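La edad en la etiqueta y lo que no dice

Una declaración de edad en un destilado indica el tiempo mínimo en madera del componente más joven. No informa del volumen del barril, del grado de entrada ni de la proporción de roble nuevo. Aun así, el comercio fija precios como si fuera una medida de calidad. Sostengo que debería figurar como dato secundario.
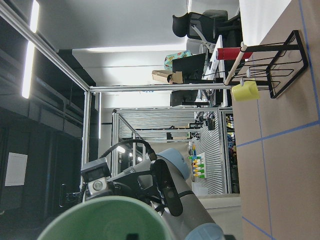
Barril nuevo y barril usado

El ron Skurum pasa 2 años en roble nuevo y otros 4 en barricas agotadas. El aguardiente de Prenau invierte la proporción: 4 años en madera nueva y 2 en usada. Ambos se venden con la misma edad. El primero conserva los ésteres de la fermentación; el segundo tiene un perfil dominado por vainillina y taninos, con final seco. Quien compra por la cifra no puede anticipar esa diferencia.

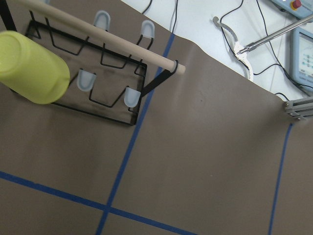 Escurridor de alambre negro sobre papel marrón.

La contraetiqueta de Owusu va mejor encaminada: tipo de madera, número de usos previos y grado de embotellado. Falta la merma por evaporación, que condiciona la concentración final y explica parte del precio. Vuscombe la publica en su ficha técnica, aunque omite si filtra en frío.
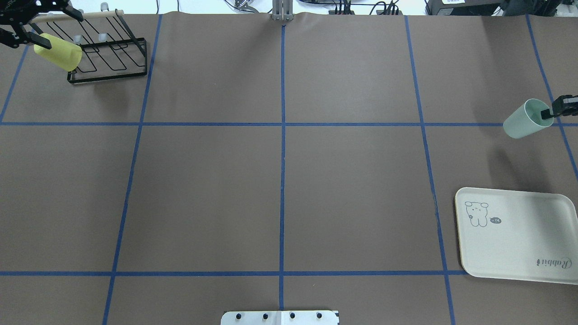
Se objeta que el consumidor no leerá tanta información. Es posible, pero tampoco lee el número de lote y sigue impreso. Una tabla breve en el dorso bastaría, con unidades homogéneas y sin adjetivos. Las notas de cata pueden quedarse en la web del distribuidor. El caramelo añadido, en cambio, debería constar siempre junto al grado alcohólico.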